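Teaching a robot to pick things up

Our open day at Hunder is for anyone aged 7 or over. Lots of visitors expect to see a robot walking about. Most of what you see is people showing a robot how to use its hands.

Picking up a toy is easy for you. You have done it thousands of times, and you don't think about how wide to open your fingers. A robot has to learn all of that, and one way to learn is to be shown.

The person doing the showing holds a gripper. A gripper is a simple kind of hand. The one we use has two arms with blue pads on the ends, and you hold it yourself while you work. You point it at something, close it, lift, and put the thing down somewhere else.

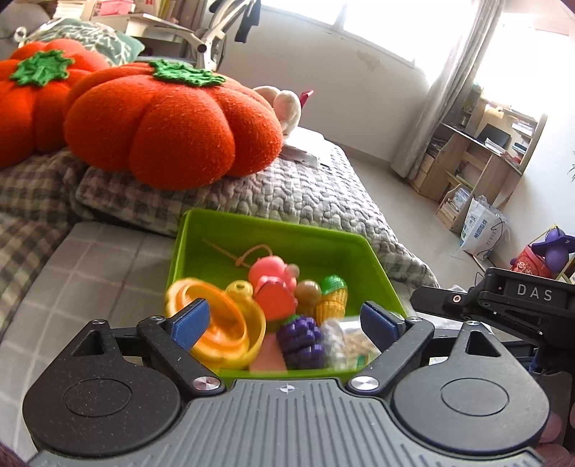

Each go is called a turn. A turn can be very short. On our last open day, 2022-03-19, visitors and staff did 206 turns between them. A computer program called Brillach stores the turns, and later the robot uses them to practise.

Why use toys? They come in many shapes. A bunch of toy grapes is bumpy all over. A corn cob is long. A plush pumpkin is big and soft, so you can't grab it in the same way as a small hard thing. Beds are useful too – a blanket has folds in it, and things don't sit as flat as they do on a table.

Ákos Barta runs the demonstration. He asks everyone to go slowly. If you rush, the gripper can knock a toy over before the pads reach it. Missing is fine. You open the gripper and have another try.

Small things are often the hardest. Try to work out where you would hold a starfish. By one arm? By the middle? People choose different places, and the robot needs to see more than one way of doing it.

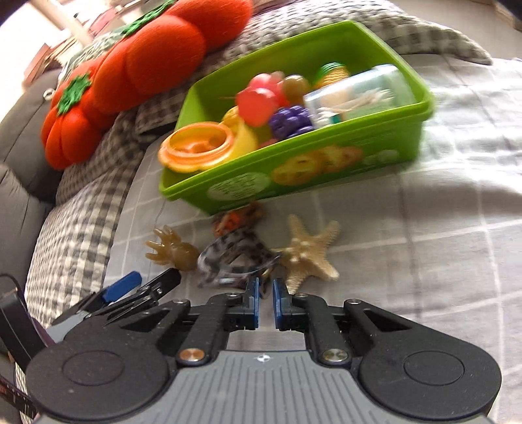 A hair clip, a starfish and other small things to pick up, with a box of play food behind.

After your turn you can go next door to meet Grullatov, our robot arm. It has 2 fingers as well. It is slower than you are, and it still drops the grapes.

The next open day is in August. Children need to bring a grown-up.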